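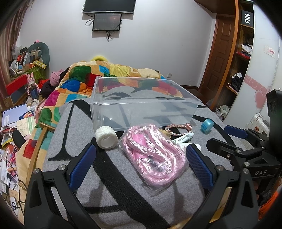
Research Software Engineer, Manipulation Planning and Data Tooling

Employer: Safavi
Team: Household Manipulation
Reference number: 2142
Reports to: Serena Costa, Head of Manipulation Software
Applications close: 2023-03-16

About the position

Safavi invites applications for a full-time Research Software Engineer in its Household Manipulation team. The team writes the software that allows a two-finger gripper to pick up, move and put away ordinary objects in furnished homes. Much of this work concerns small items of mixed shape and stiffness, such as a roll of tape, an elastic bandage, a braided rope in a clear plastic bag or a tube of cream, and the open storage boxes into which such items are sorted.

The successful candidate will take over day-to-day responsibility for Mudix, the team's grasp planning library, and will share responsibility for Genolska, the pipeline that turns recordings from hand-held grippers into training episodes. Both are in regular use by other groups at Safavi, and changes to them must be planned and announced with those groups in mind.

Duties

The Research Software Engineer will:

Maintain and extend the grasp planning code in Mudix, including the handling of transparent packaging, where depth readings are often incomplete.

Improve the estimation of gripper pose and finger opening from wrist camera video, and report the error of each release against the reference recordings.

Write and review the checks that accept or reject an episode before it enters the training set. At present 200 episodes are reviewed by hand for each release, and the team wishes to reduce this number without lowering the standard.

Work with the control group on the timing of finger closure for soft and loosely filled bags.

Keep the replay viewer in working order on the two operating systems the team supports.

Prepare written release notes and answer technical questions from internal users.

Required qualifications

A bachelor's degree in computer science, robotics, electrical engineering or a related field, or equivalent work experience.

At least three years of professional experience writing and maintaining software in C++ and Python.

Sound knowledge of rigid body transforms, camera calibration and at least one method of visual tracking.

Experience with motion planning or grasp planning on a physical arm. Simulation experience alone does not meet this requirement.

The ability to write clear technical English.

Preferred qualifications

Experience with learned policies trained from human demonstrations.

Experience with time synchronization across several sensors.

Familiarity with large video stores and the tools used to search them.

Terms of employment

The position is permanent, subject to a probation period of six months. The place of work is the Fukgate laboratory. Up to two days of remote work per week may be agreed with the head of the team after probation. Employees receive 29 days of paid leave per year in addition to public holidays. The expected start date is in July, and a later start may be discussed at interview.

How to apply

Applicants should submit a resume, a cover letter of no more than two pages and one sample of code of which they are the main author. The sample should be accompanied by a short statement, not exceeding 200 words, that explains one design decision the applicant would now make differently. All files should be uploaded through the careers page under the reference number given above.

Candidates selected for interview will be asked to complete a practical exercise on recorded gripper data. The exercise lasts three hours, is carried out on a computer supplied by Safavi and may be taken in Fukgate or by remote connection. Travel costs for interviews held in person will be repaid on presentation of receipts.

Safavi considers all qualified applicants without regard to race, religion, sex, national origin, age, disability or veteran status. Applicants who need an adjustment to any part of the selection process should state this in the cover letter. Questions about the duties of the position may be addressed to Serena Costa through the contact form on the careers page.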